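BUILDING SERVICES 1, HANDOUT 9
Bidet seats: before you fit one
(notes from the November session, C. Gunn. Not a full set, bring your own)

Last time = pan fixings. Today only the seat. You should have the Terville sheet from last week, if not ask Fergus Farquharson.

Why electric seats get called back so much: the pan is fine, the seat is fine, no one thought about the power or the floor space. Start there.

Check first
- bowl shape, oval or round. Measure, dont guess
- hole centers at the back
- where is the outlet? which side does the cord leave the seat?
- lid must go fully up without hitting the wall or a shelf
- read the label under the lid BEFORE the old seat goes in the skip
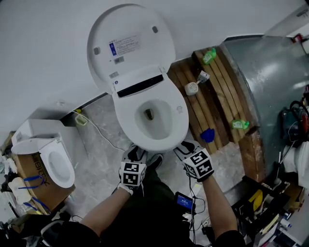 Fig. 1. Lid up, label and barcode sticker visible from the front. Second seat on a carton.

Cord on the floor: okay while you are working, not okay at handover. Mark this on the snag list every time. Trip hazard, and it gets mopped.

Keep the spare seat up off the concrete, on its box is fine. Gloss scratches easily and the customer will find it.

Ramholm job, for those who asked: 200 seats on order, 1,660 dollars over budget, nearly all of it moving outlets. Will come back to this in week 6.

Cleaning after fitting
Mild cleaner, soft cloth. Nozzle area by hand. No scouring pads on the seat or lid. Brush is for the bowl only, keep it away from the nozzle. Wipe the hinge line, grit gets in there and then the lid wont sit right. Bottles and brush parked to one side, clear of where you kneel.

Working room: you need space both sides of the pan for your elbows. With a wall-hung pan you also have the gap underneath, use it, dont leave tools there.

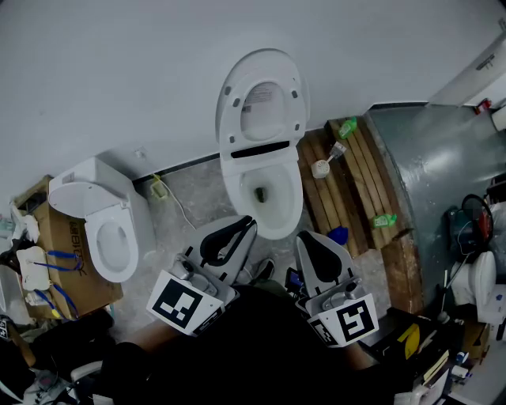

Struan Halliday asked whether the label under the lid is enough to order parts from, or if you need the carton too. Take both down. The label goes faint after a few years of cleaner and then the carton number is all you have.

For next time: read the Hetside sheet on shutoff vlaves, sketch your own bathroom with the outlet marked.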